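Housekeeping Practice, Unit 2: The bedside table
Tutor: Zihan Tan, Samcombe

Work from the top down. Lift the phone, wipe under it, then dust the handset and keypad with a barely damp cloth. Use a clean, dry cloth on the wood and follow the grain.
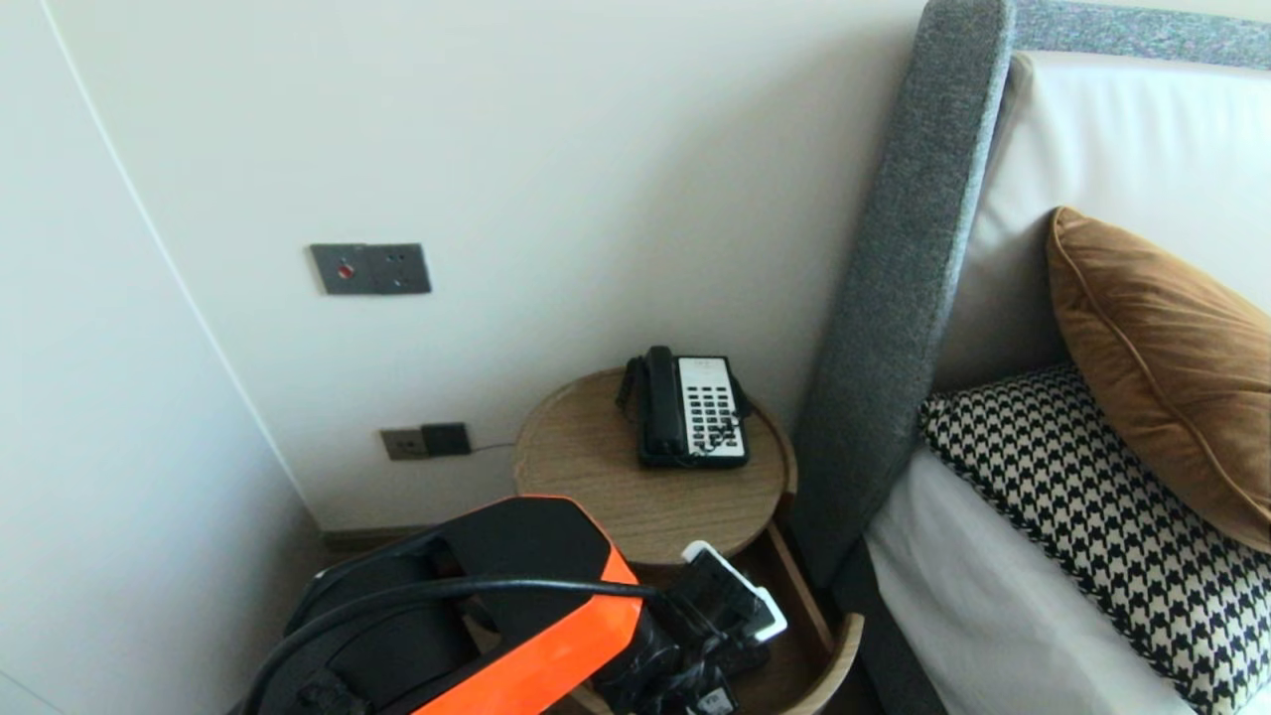

Figure 2. Round bedside table with corded phone, beside the headboard.

Raised rims collect dust, so run a folded corner of the cloth along the inside edge. Do the lower tier last. Report marks or a faulty phone to Florian Besnard before you leave the floor.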